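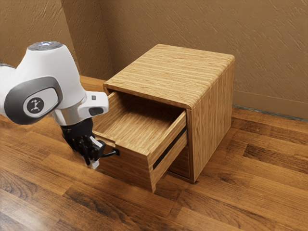

OK so the drawer paper is finally out and I've been promising a thread on it since July. Grab a coffee, this one's long-ish.

Short version: we trained a policy to open drawers entirely in simulation, and the thing that helped most was making it guess how the drawer moves before it pulls. We call the method Jisemberg (Anqi Deng picked the name, she won't say where it comes from, I've stopped asking).

Some background. Opening a drawer sounds like the easiest job in the world. Grab handle, pull. But the gripper is holding on to something that will only slide along one line, and if your arm pulls even slightly off that line, the forces build up really fast. Either the fingers slip off or the drawer jams.

People do this without thinking because we go soft in the wrist and let the drawer lead. A stiff position-controlled arm does not let anything lead, ever.

The usual fix is to train on a ton of cabinets and hope the policy picks up the right habits. We did that first! It's our baseline in the paper, and it's a decent one. It just falls apart when the cabinet is turned at an angle it hasn't seen much of.

What we do instead: once the fingers have closed on the handle, the policy makes a tiny tug, a few millimeters. It reads back where the fingertips ended up compared to where it told them to go. That gap tells you a lot about which way the rail runs.

A small network turns the gap into a guess at the slide direction, with an uncertainty attached. High uncertainty = tug again, a little differently. Low uncertainty = commit and pull. That loop is the whole method. Chenxi Fan got the first version running in one evening and then we spent months finding out why it worked.

Training set: 123 simulated cabinets and nightstands, with the friction, handle shape, drawer mass and rail direction all shuffled. Test set: 38 pieces of furniture the policy never saw, 50 tries on each one. A try counts if the drawer ends up past the halfway mark and the fingers are still on the handle.

That second condition matters more than you'd think. Early on we only scored drawer travel, and the policy learned to give the thing one big yank and let go. Full marks every time. Halyna Nechyporuk spotted it by watching the replays instead of the graphs, which is a habit I'm trying to steal.

Results! Jisemberg beats the baseline on every group of test furniture. The gap is small when the cabinet faces the arm squarely and gets a lot bigger when it's rotated. Peak force at the fingertips drops as well, and I care about that number more than success rate - it's the one that decides whether you'd let this near your own furniture.

We also tried cutting pieces out to see what mattered. Take away the uncertainty and always tug exactly once: noticeably worse on the high-friction drawers. Tug 4 times no matter what: nearly as good as the full method but painfully slow. Letting it decide for itself was the sweet spot.

Thin bar handles turned out friendlier than I expected. Pinch one from top and bottom and you get a nice firm hold with not much twist. Round knobs are still awful. The fingers roll around them during the tug, so the estimate comes back garbage, and the policy is (correctly!) unsure about everything. There's a whole appendix of knob sadness if you're into that.

Stuff it can't do yet: doors. A hinge means the pull direction keeps changing as you go, so a one-time guess goes stale. Mingxuan Fu is working on a version that keeps updating along the arc, and the early plots look promising, but I've been burned by early plots before.

Also, every number in the paper is from sim. Rail friction in a simulator is very polite compared with a cheap dresser in a humid apartment. Hardware runs are next and I'm not making predictions.

A few people asked about compute. Nothing wild, a single workstation overnight for the estimator, longer for the policy. Exact settings are in the repo, along with the furniture generator, so you can make your own ugly nightstands.

Huge thanks to Xolani Mabuza, who rewrote our contact settings twice and put up with my messages at 2 a.m. If you run the code and your drawer starts vibrating like a phone, check the solver step size first. Replies are open, knob suggestions very welcome.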